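Zikside Community Help > Manipulation and Learning > Methods

Wrist camera policy gets worse when I add more demonstrations. Is this a known result?

Posted by tarn_offset
Nov 19, 2023

I am trying to reproduce a result from an internal report that came with the Cosetti starter code. The claim is that a policy trained only on wrist camera images, with no fixed overhead view, keeps improving as demonstrations are added. The task is simple: two arms, one shallow tray, push a part to the tray edge and hold it there while the second hand closes on it.

My numbers go the other way. With 900 demonstrations the policy finishes the task in most trials. With 2000 it does worse, and the failure is always of the same type. The hand comes down short of the tray edge, stops, and drifts sideways until the episode times out.

What I have already checked:

Learning rate schedule is scaled to the new number of steps. I also tried leaving it unscaled.
Action chunk length is 16 in both runs.
Image normalization statistics were recomputed after adding the new data.
Both wrist cameras run at the same exposure setting.
The validation loss on held-out demonstrations is lower for the larger run. It looks like a better model by every offline measure I have.

The first batch was recorded in one place with one operator. The second batch was recorded in September at our Brernoswood site, with the same arm model and the same task sheet. The start pose is supposed to be the same. I have replayed a few of the new episodes and they look fine to me.

My question is whether this is a known effect of wrist-only training, or whether I should be looking for a bug. I can post the config if it helps.

gantry_lag
Accepted by poster

It is known, though I would not call it an effect of wrist-only training as such. It is an effect of pooling two recording sessions that differ in a way the policy can see and your task sheet does not mention.

First point. Validation loss on held-out demonstrations says very little here. If you drew the held-out set at random from the pooled data, it contains both sessions in the same proportion as the training set. A model that learns to tell the sessions apart and then predicts the right action for each will score very well. At test time it has to decide which session it is in, and if your test setup matches neither one cleanly, it will switch between them. A hand that stops short and drifts is what I would expect from two action modes being averaged or alternated near the contact point.

Second point. A wrist camera sees a lot more than the workpiece. The view moves with the arm, so floor, wall panels, the other arm and anyone standing near the station all pass through it. With a fixed camera the background is constant and the network can ignore it cheaply. With a wrist camera the background is correlated with arm pose, and the network will use it to work out where the hand is. That is helpful inside one room and harmful across two.

The test I would run before anything else:

1. Split by session. Train on the first, evaluate offline on the second, then the reverse. Do not pool anything.

2. Train a small classifier to predict session from a single wrist frame. Crop out the tray and the hands and do it again. If it still gets nearly perfect accuracy on the cropped version, the background is giving the session away.

3. Take the policy trained on everything, freeze it, and replace the background pixels with background from the other session. Compare predicted actions on the same frames. A large change in the vertical component close to the tray edge would match your failure.

We did this on our own bimanual setup last year. Step 3 was the one that settled it. The predicted descent changed when only the floor region was swapped, with the hand and tray pixels untouched. Until then the group had spent several weeks on the schedule and the chunk length.

It also helps to look at single frames instead of replaying episodes. Replay hides this problem, as your eye follows the motion and skips the rest. Pull frames from just before contact, one per episode, and go through them as stills. Ours come from a station with dark sleeves over the arms and a yellow work surface. 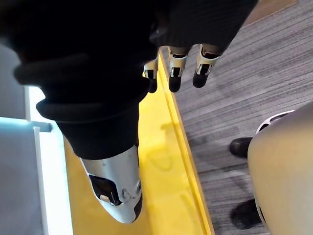
For each still I would note how much of the image is taken up by things the policy does not need. Sleeves are a common culprit. Knit fabric bunches differently each time it is pulled on, and a cuff that sits a little further down can hide the finger you care about. The same goes for a second robot's shell or a pair of shoes on the carpet next to the work surface. None of it is in the action labels and all of it is in the input. Glossy surfaces are also a problem. Reflections on a bright tray change with the lighting, and a raised edge that catches light as a thin stripe is a very strong feature for a network to lock on to. If the stripe is dimmer in one room, the policy may place the edge somewhere else.

As for fixes, random cropping and color jitter helped us a little. Background replacement during training helped more. Masking everything outside the tray and hands helped most in our trials but made recovery from bad starts worse — the policy had lost the cues it used when the tray was out of view. We ended up with replacement applied to part of each batch and no masking.

Do not drop the new data yet. Once the session cue was weakened, our larger set did better than the smaller one, so the claim in your report may well hold under the conditions it was tested in.

rivet_count

Had something like this on a Haugen arm. Check the camera mount. Ours had rotated slightly after a cable was replaced and every demo recorded after that was off by a small angle. Offline loss was fine because the policy learned both angles.

Easy check: find a part of the gripper that is always in view and compare its pixel position in both batches. If it moved, recalibrate or warp the images. Took us 2 minutes once we thought of it. Also try a lower learning rate.

tarn_offset

Update with results, in case someone finds this page by search.

Gripper position in the image is the same in both batches to within a pixel, so the mount is not the cause. Thanks for the suggestion anyway, I have added it to our intake script.

The session classifier was well above chance on full frames and still well above chance with the tray and hands removed. Training on one session and testing on the other gave clearly higher error in both directions, mostly in the vertical axis during the last part of the approach.

I have not done the background swap yet. Our segmentation is poor where the sleeves overlap the tray, and the cut edges leave halos that would be a cue of their own. I will try it with hand-drawn masks on a small set of frames first.

One more thing I found while sorting stills. The start pose in the second batch is not the same. The task sheet gives joint angles for the arms but not the height of the tray stand, and the stand at Brernoswood is set lower. So part of this is a real difference in geometry, separate from the background issue. I am going to raise the stand, record a short batch, and train on that together with the first one before touching augmentation.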